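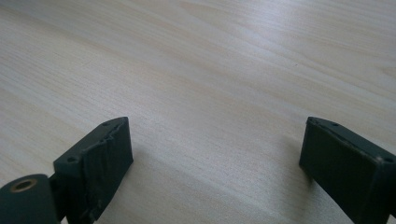
Clothing swap – what's happening in May

Quick one this time, am typing on my lunch break.

The Greenwood swap is back. Same hall, same side door, ring the bell twice if it's shut. Elba Alarcón is running the rails again and she wants everything ON HANGERS this year, please. Last time we had heaps on chairs until closing and people were digging through them for a matching sleeve.

How it works, for the new folks. Bring clean clothes, get a token per item. Spend tokens on the day. Limit is 4 coats per household, sorry, they eat up the rail space. Kids' stuff doesn't need tokens at all, just take what fits. Shoes only if you'd lend them to a friend. No underwear, no single socks, no uniforms with a name sewn in.

Drop-off opens the evening before. If you can't make it, Baltasar Villalba is doing a van run through Odstead and will pick up from doorsteps – text him your street, not your life story. Bags tied, name on the outside. He can manage 3 bags a stop.

Mending table is on too. Buttons, hems, small tears. Zippers are a maybe, depends who turns up with a machine. Bring your own thread if the color matters to you, ours is mostly navy and a strange peach.

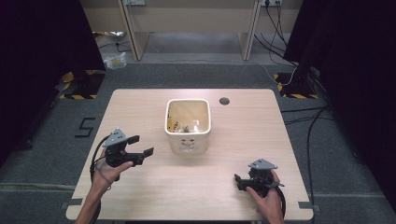
Square bin, light wood table.

Money stuff. Hall deposit is $180, paid out of the cake sale, so entry stays free. Tea by donation. We still need cakes!! Label the nuts.

Leftovers go to the Zitura shop as before. They can't take pillows or anything with paint on it, so those go home with whoever brought them. Yes even if you hide them under the coats.

Still want: full length mirror, safety pins, somebody tall for the banner. Reply to this email or catch Elba at choir. More on times once the hall confrims.

Last updated Jan 13, 2023

This site uses cookies to remember your newsletter settings. Accept / Manage

Recent items
Flimero ticket page is working again
Choir needs altos
Odstead footpath, the muddy end
Lost: one green mitten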